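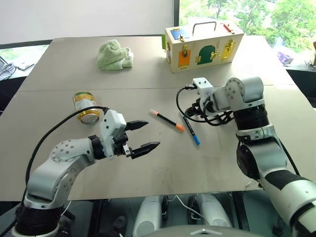
Big table: orange and blue markers on the near board, towel, lock box and can still waiting for a home.

Wednesday, January 3, 2018

First day back, and I spent it on the marker and drawer business I've been promising since September. Good day! I like this kind of work more than I probably should.

Starting point: the supply shelf by the Malham cabinet. Everything that writes had drifted into one deep bin, pens on top of pencils on top of chalk, and you had to tip the lot out to find anything blue. I did tip the lot out. Then I tried every marker on the back of an old wall calendar, one long stroke and one small square filled in, and wrote the result beside it. I'm keeping that calendar page. It's pinned inside the cabinet door and it is lovely to look at, all those little squares going from solid to scratchy.

Rule I used, so we all do the same next time: if the stroke skips twice, the marker goes. No saving it for later, no standing it on its head overnight. (I have stood so many markers on their heads.)

Orange and blue stay together as the working pair for the big table. Orange is for anything that is going to change, blue for anything settled. We tried this on the Singhal panels in the fall and it was the one color system that people kept to without being reminded. Both have black barrels, so go by the cap, and please put the right cap back on the right marker or the whole thing falls apart.
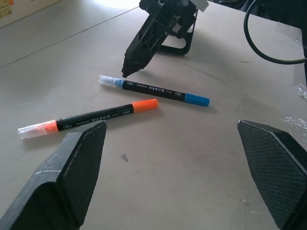
The barrels are nice to hold, too. Fat enough that I can write on a vertical board without pinching, and the caps are bright enough to pick out from across the room. I'd happily standardize on these. The current order sheet from Zimo lists a carton of 100, which is far too many of one color for us, so I'm asking whether they'll split it half and half. If they will, we're set for a long while and the shelf gets simpler again.

Labels next. I did the drawers in the Ivholm unit, top to bottom, in capitals, with the words facing up so you can read them standing. Writing tools, cutting tools, tape, cloths, small hardware, things that lock. That last one made me laugh when I wrote it but it's a real category here, what with the padlocks and the spare keys and hasps. The wooden lock box won't go in a drawer with that handle on top, so I want it on the low shelf right underneath, where you can grab it one-handed. Its shelf label is written. The shelf needs a wipe first.

Cloths: the pale green towel is my favorite for tabletops and I'd like it kept for that. Fold in thirds, then in half, and it fits the cloth drawer exactly with the fold facing out. I was so pleased with how that came out that I started refolding the rest of the drawer and lost half an hour. No regrets. The blue shop rags stay by the vise.

Table surface. Smudges on the boards, plus some scuffs that I think are there for good. I'd rather live with them than sand, because I really like the matte finish. Pencil smears lift with an eraser if you get to them the same day. Marker doesn't, so put scrap paper down when you're coloring right up to an edge. The seam between the two boards is a good natural line to work to: drawing on the near side, everything else beyond it. I've been doing that without thinking for months and might as well write it down.

Drinks go on the windowsill from now on. Cans into the recycling tub by the door, which has moved to the left of the coat hooks.

Consumables code for the markers is 306 and for the cloths 150. I had those swapped in the old list, so if you copied from it, check yours.

Still to do:
Wipe low shelf, move lock box
Ask Zimo about a split carton
Empty the chalk tin and see if any of it is worth keeping
Second set of drawer labels for the side that faces the window
Find out what the brass key with the red string opens

I tried that key in four padlocks before going home and it turned in none of them. Two more to try tomorrow, both in the bottom drawer.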